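Slide 1 – title
Good afternoon. I'm Reginald Gallagher. Valquíria Holanda did the archive work behind this talk and will take questions with me at the end.

Slide 2 – where we are
Chapel at Quintanilla, on the rise above the old mill road. Small building: nave, square chancel, bellcote on the west gable. No tower and no sign there ever was one. Most people drive past it on the way to Brastari.

Slide 3 – the walls
North wall is the oldest part. Rubble stone, lime mortar, one blocked doorway with a round head. South wall was rebuilt and the stone is squared. Point out the straight joint near the porch – easy to miss from the path. 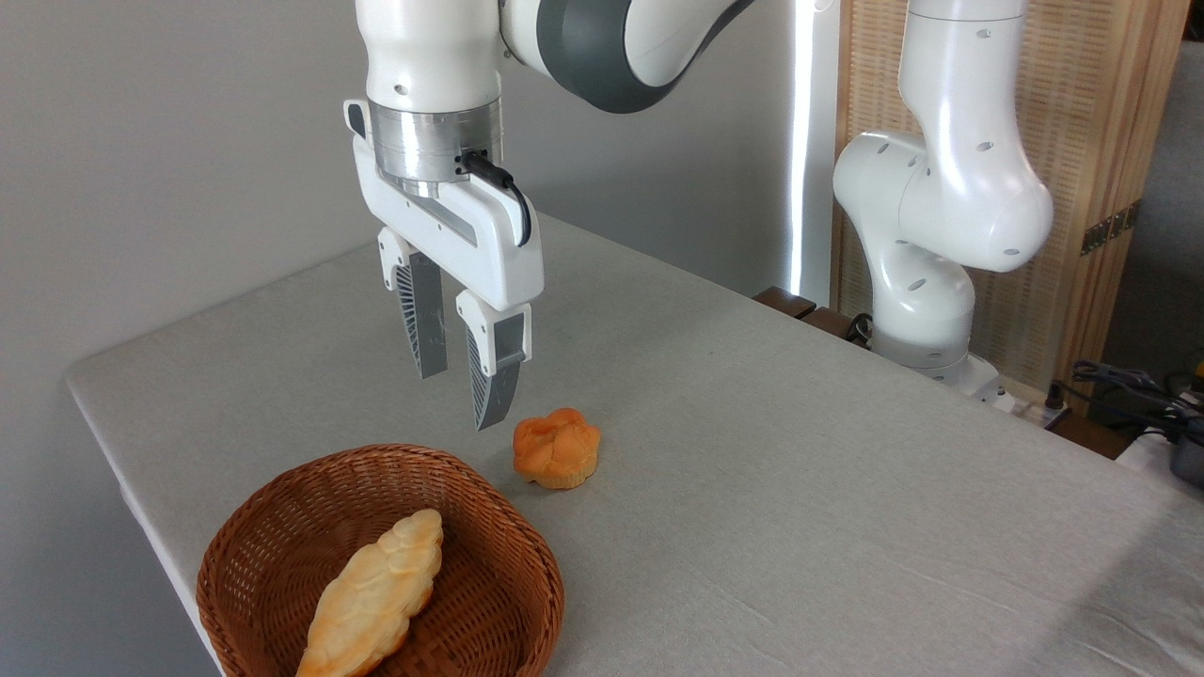 Slide 4 – dating
The round-headed door is the main evidence for an early date. There is no founding document. The first written mention is in a tithe list, entry 191, where the chapel is already described as needing a roof. So it was standing for some time before that. Don't get drawn into exact years.

Slide 5 – the roof
Eight trusses, oak. Carpenter's marks run in order from the east, except the last two, which are swapped. Valquíria thinks they were taken down and put back during the repair. I'm less sure. Mention both views and move on.
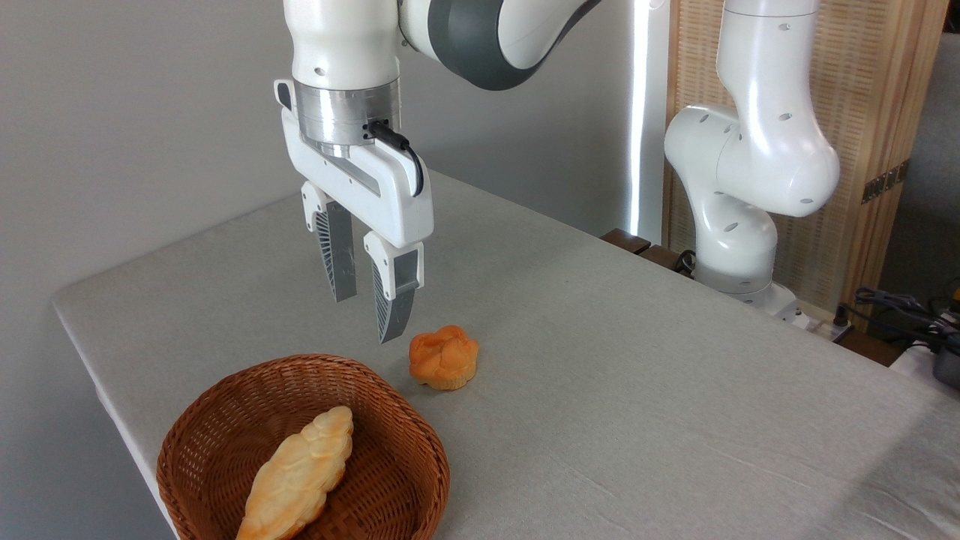

Slide 6 – the churchyard
Survey recorded 201 marked graves. Oldest readable stone is by the yew. Several slabs were reused as paving in the porch, face down, and we have only lifted one.

Slide 7 – what's next
Mortar samples from the north wall go off in February. Drainage on the south side comes first – the ground is higher than the floor there.

Thank the parish for the keys. Questions until 4.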